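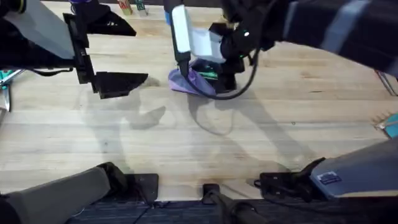
A purple cloth bunched on a butcher-block style tabletop

A butcher-block table top is a flat working surface made from strips of solid wood glued side by side. The strips usually run the length of the table, and the joints between them stay visible as fine lines. Such tops are used for kitchen worktops, dining tables, desks and workbenches, and for household jobs such as folding laundry, sewing and wrapping.

Name and origin

The name comes from the heavy blocks on which butchers cut meat. Those were built with the end of the grain facing upwards, so that the knife went in between the fibres and the surface closed up again afterwards. Most table tops sold under the name today are edge-grain or face-grain boards, which are thinner, lighter and cheaper to make. The older end-grain type is still made for chopping blocks.

Construction

The wood is dried, sawn into strips and planed so that the faces meet closely. Glue is spread along the sides and the strips are held in clamps until it has set. The top is then planed or sanded level on both faces.

Strips may run in one piece from end to end, or may be made up of shorter lengths joined together. Tops with full-length strips are generally dearer, as they need longer boards free of faults. In either case the short joints are staggered between neighbouring rows.

Beech, birch, maple, oak and rubberwood are all common. Pale woods are often chosen for sewing and craft tables, as dark thread and small pins show up well against them. Small knots are normal in the lower grades and do not weaken the top if they are sound. Loose knots are drilled out and plugged, or filled.

Surface finish

Tops are sold bare, oiled, waxed or lacquered. Oil soaks into the wood and has to be renewed from time to time, but a worn patch can be sanded and oiled again without treating the whole table. Lacquer keeps out water for longer, though once it chips the damage is harder to hide. Tops that touch food are usually finished with an oil sold as safe for that purpose.

Use with cloth and laundry

A smooth wooden top is well suited to handling fabric. Cloth slides across it easily when being spread out, and the straight seams between the strips give a handy line for squaring up an edge before folding. A rough or splintered top will snag thin fabrics and should be sanded along the grain.

Wet cloths should not be left lying on bare or oiled wood. Water trapped underneath raises the grain and can leave a pale or grey mark, and strongly dyed fabric may pass some of its colour to the surface. Ironing directly on the table is not advised – steam can soften some glues and turn lacquer cloudy.

Care and repair

For daily cleaning a well-wrung cloth and a little mild soap are enough, with the surface wiped dry along the strips. Faint stains often lighten after light sanding. Deeper ones, such as the black marks left by iron on damp oak, may need a wood bleach.

Solid wood swells and shrinks across its width as the air becomes damper or drier. For this reason the top is fixed to its frame with slotted brackets or wooden buttons, which let it move. Tops screwed down tightly may bow or split along a glue line. Treating both faces with the same finish also helps to keep the board flat.

See also

Chopping board
Laminated wood
Tablecloth
Workbench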